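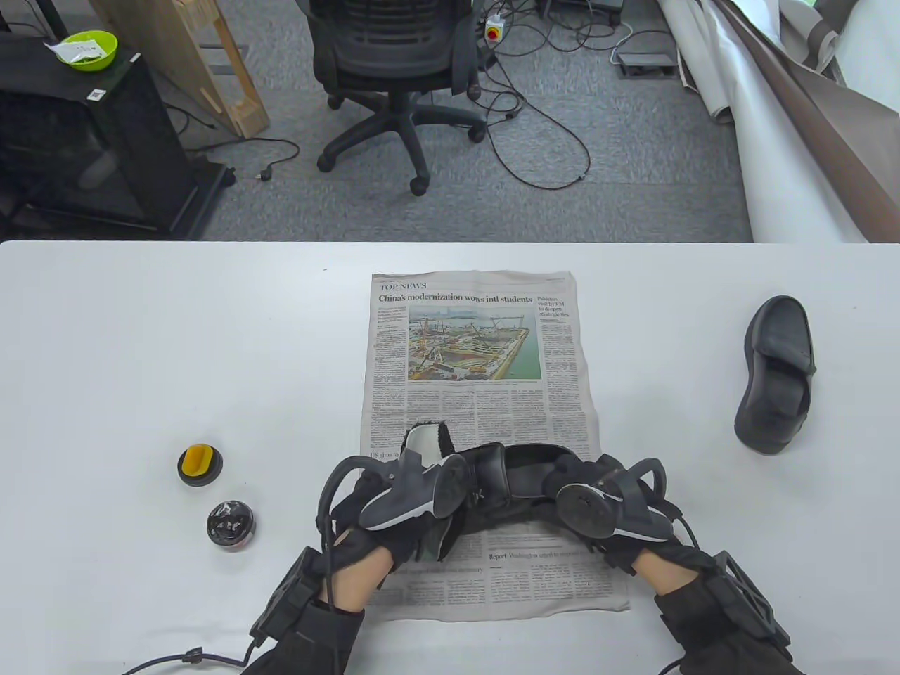 What should go under a pair of shoes while they are being polished?

A sheet of newspaper, opened out flat on a table that can be wiped down. One sheet is enough for a pair if the shoes are done one after the other. Glossy magazine pages are a poor substitute, as the polish slides about on them and ends up back on the heel.

Punarum: plain instructions for looking after shoes at a table

Punarum is a set of written instructions for cleaning and polishing everyday leather shoes, with the table laid out beforehand and cleared afterwards. It was put together at Jeltoreck and is kept in the same place as the Cabello set, which deals with clothes and bedding. The two share a layout, so anyone who has used Cabello can skip the section on fields.

What is in the set

There are 117 entries. Each entry is one short job that can be done standing or sitting at a table, such as opening a tin, loading a cloth, working along a welt or folding up the used newspaper. An entry is never longer than 300 characters. Where a job would not fit, it has been split, and the parts carry the same number with a letter after it.

The entries are grouped into five stages:

Stage 1, laying out. Newspaper, tins, cloths, brushes, shoes.
Stage 2, cleaning. Dust, dried mud, salt marks, old polish.
Stage 3, polishing. Applying, leaving, brushing, buffing.
Stage 4, inside the shoe. Linings, insoles, stuffing with paper.
Stage 5, clearing. Lids, cloths, folding the paper, wiping the table.

Stage 3 is the largest. Stage 4 is thin and we would like more for it, mainly on loose insoles and on linings that have started to come away at the heel.

Shoes covered

Loafers and other slip-ons come first in every stage. They have no laces to take out and the tongue does not get in the way, so they make the simplest case. Lace-ups follow, with the extra entries for laces and eyelets. Ankle boots have a handful of entries only. Suede, nubuck and canvas are left out altogether and should not be treated with anything in this set. Patent leather has one entry, which says to use a damp cloth and stop there.

Laying out

The newspaper goes down first, squared up to the front of the table, and the shoe goes on top of it. Tins stand to one side, on the bare table, where a sleeve will not catch them. We put them on the left for a right-handed person. Earlier wording said "within reach", and people read that as anywhere on the paper, and then turned the page over with a tin still on it.

Only one shoe should be on the newspaper at a time. The other waits beside it.

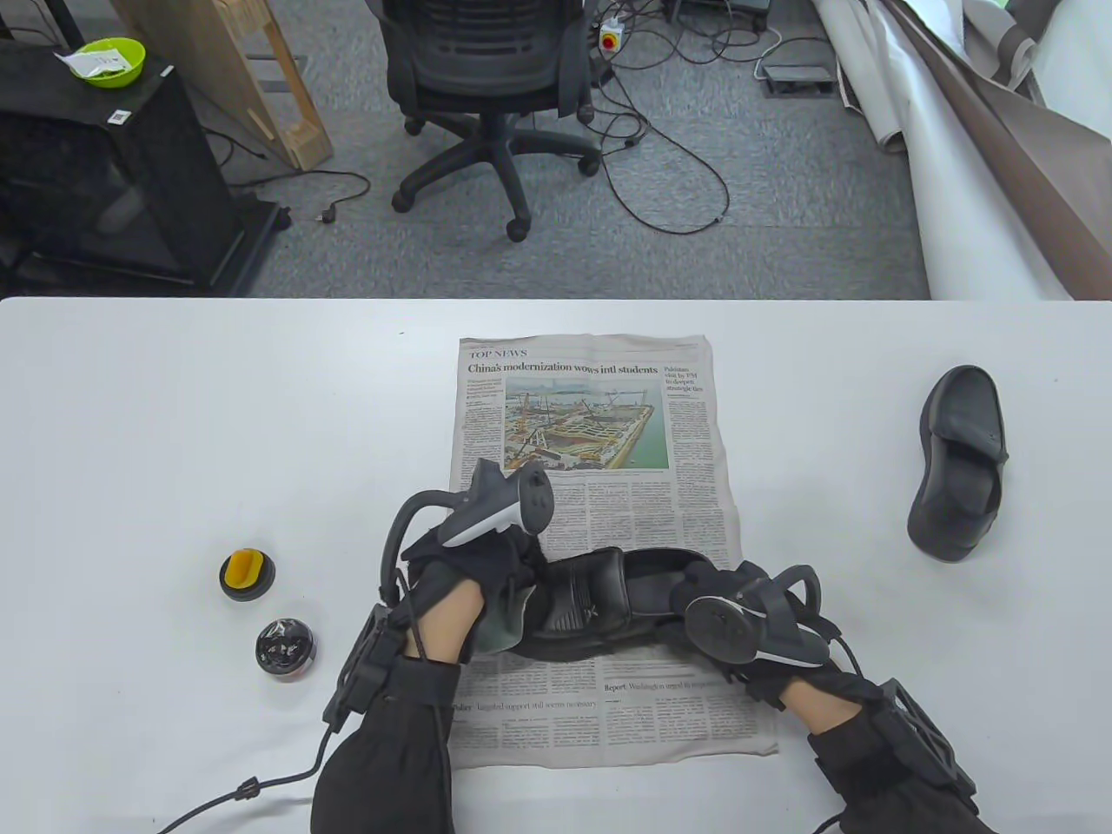 When the first shoe is finished they change places, and the finished one should not be put down on its side. Stand it up on a clean patch of table. If the upper touches newsprint while the polish is fresh, it can pick up ink, and on tan or light brown leather the mark is hard to shift. On black it does not matter much.

A shoe can be held in either of two ways and the entries name which one is meant:

In the hand: one hand goes inside the shoe as far as the toe, and the other does the work.
On its side: the shoe lies on the paper with the sole facing away, and is steadied at the toe or the heel.

The first gives a more even finish on the vamp. The second is easier for the sides and the edge of the sole, and it is the one most people fall into if nothing is said.

Opening tins

A round polish tin either has a little turning key at the side or it does not. Both kinds are covered. For a plain press-on lid, put the tin flat on the table, press down on one side of the lid with both thumbs and let the other side lift. Do not use a knife. The lid is then placed upside down next to its own tin. With two tins open this matters more than it sounds, because a lid with black polish inside it will spoil a tin of neutral for weeks.

Polish that has dried and cracked in the tin is still usable if it softens when rubbed with a warm cloth. If it comes up as crumbs, throw it away.

Applying and buffing

Less polish than you think. A cloth wrapped tightly over two fingers and touched once to the surface of the tin will do the whole toe of a loafer. Work in small circles, starting at the toe and going back along one side to the heel, then the other side. Leave the shoe for 5 minutes. Brush it with long strokes, then buff with a dry cloth.

A second coat is optional. The entries for it are marked with a plus sign and can be dropped without upsetting the order.

Fields

Each line of the main file holds one entry, with the fields separated by tabs:

number: the entry number, with a letter if the job is split
stage: 1 to 5
shoe: slip-on, lace-up, boot, or any
needs: the things that must be on the table
text: the instruction itself
ends: what should be true when the job is finished

The last field has caused the most argument. We settled on things a person could check by looking or touching, such as "lid is back on tin" or "no loose polish on cloth". Wording like "shoe looks nice" was taken out in January. A few may have been missed.

Sources

Most of the wording was written from scratch at the table. A further 40 entries came across from Cidano, an older household list that was never finished, and these have been rewritten to match. They can be told apart by the letter C in front of the number. Cidano used "blacking" for any dark polish and this has been changed throughout to "black polish".

Known gaps

Nothing is said about heels that need replacing, or about soles.
Brown polish is treated as a single colour.
The entries assume a table at standing or desk height and do not suit the floor.
"Cloth" means any soft cotton cloth. A few entries need a second, clean one and do not say so.
Left-handed layouts are given for Stage 1 only.

Clearing up

Lids go back on first, and the tins are moved to the edge of the table before the paper is touched. Pick the newspaper up by one corner and bring it over towards the middle, so that crumbs and dried mud stay inside the fold, then do the opposite corner. Fold once more and it can go in the bin. Sheets with no polish on them are worth keeping for stuffing.

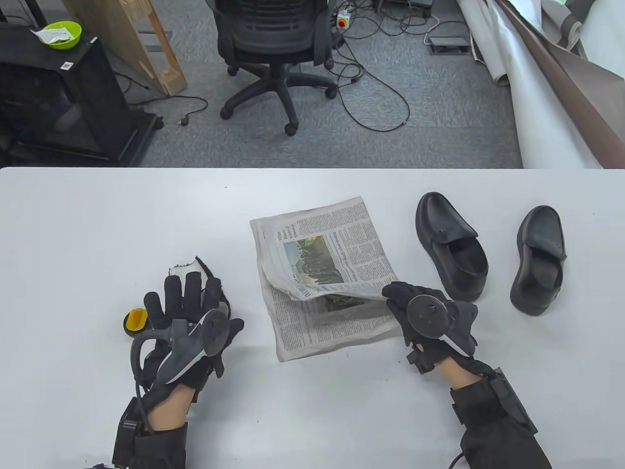
Page last changed: September 15, 2023

Changes in this version

Entries on folding newspaper moved from Stage 1 to Stage 5. The ones about opening it out stay where they were.
"Broadsheet" replaced by "newspaper". A tabloid page is too small for a boot, so use two, overlapping.
The entry on stuffing a shoe with paper now says to crumple single pages loosely. A tight ball in the toe stretches the leather.
Spelling of "insole" made the same everywhere.
Three duplicate entries removed from Stage 2.

Using the set

The entries may be copied, shortened, reordered or translated. Please keep the numbers, so that corrections can be matched up later. If you add entries of your own, start them at the end of the stage they belong to and put your own letter in front. C is taken.

Corrections are welcome through the Jeltoreck contact page. Give the entry number and the wording you would use instead. Suggestions about stain removal belong in Cabello, even when the stain is shoe polish on a shirt cuff.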